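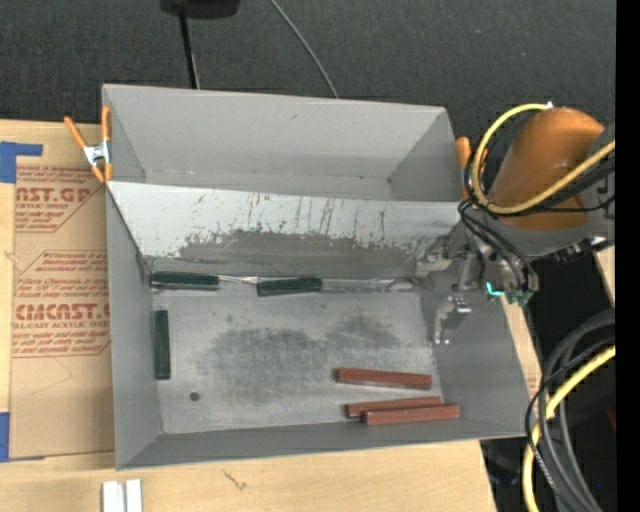

One reader of the first part of this guide wanted to know whether the Vunda bin-picking kit can be set up without a vision engineer on site. It can. You need a robot arm that already runs, a free afternoon, and some patience with the last inch of the job, where parts lie against a wall or against each other.

This part covers the bin, the parts and the first test picks. Mounting the tool and wiring it to the controller were covered in part one.

What you need

– The Vunda kit (tool, cables, software key)
– A metal or plastic bin with a flat floor
– Two spring clamps
– Test parts in two colors
– A table that does not rock

Step 1. Fix the bin

Set the bin where the arm can reach all four inside corners of the picking area without stretching out fully. Put one clamp on each side, as far up the walls as they will hold. Then jog the arm slowly over both clamps and watch the cables as well as the tool. A slack loop can catch on a clamp handle even when the tool is well clear of it.

The kit manual says you can skip the clamps with a heavy bin. We would keep them. A bin that shifts a little on each pick will spoil the whole run, and you may not notice until the tool touches a wall.

An old bin is fine. Ours is a gray one with scratches on the divider and a dark stain on the floor. Shiny spots cause more trouble than dirt, so wipe off any oil first.

Step 2. Teach the walls

Open the Bin page in the Vunda software and choose New. The software asks for the floor and then for each wall. Touch the tool lightly to three points on each surface and press Save after every point. Sloped walls are allowed. If your bin has a divider, enter it as a wall and set up only the section you plan to pick from.

Leave the wall gap at the factory setting for now.

Step 3. Put in a few parts

Start with six blocks, three of each color. Do not fill the bin. Lay at least one block right along a wall, put one in a corner, and let two of them overlap. These are the picks that give trouble later, and it is better to see them now.

Step 4. Run the first picks

Set the speed to its lowest value and the run length to 24 picks. Refill by hand when the bin is clear. The log gives each pick one of three results: Good, Missed or Skipped. Skipped means the software found a part but had no safe path to it.

If you get many skips near the walls, lower the wall gap one step and run again. If you get misses in the open floor, the fault is more likely in the teaching. Go back to step 2.

Step 5. Run a long test

Once a short run is clean, set the run length to 400 and raise the speed one step at a time. We then went on to 1000 picks over two mornings in May. Most of our misses were on blocks lying partly over another block.

Is it worth the money?

The kit costs $1385 without the bin. For a small shop with one kind of part, we think that is fair. The software is slow to load and the wall teaching takes longer than it should, but we did not have to write any code. If your parts are soft or very thin, ask for a trial before you pay.

Search this site Enter keyword Go

Related guides
Vunda kit, part one: mounting and wiring
Dimaculangan tool changer: first setup
Zunis cable guides compared
Choosing a bin for small parts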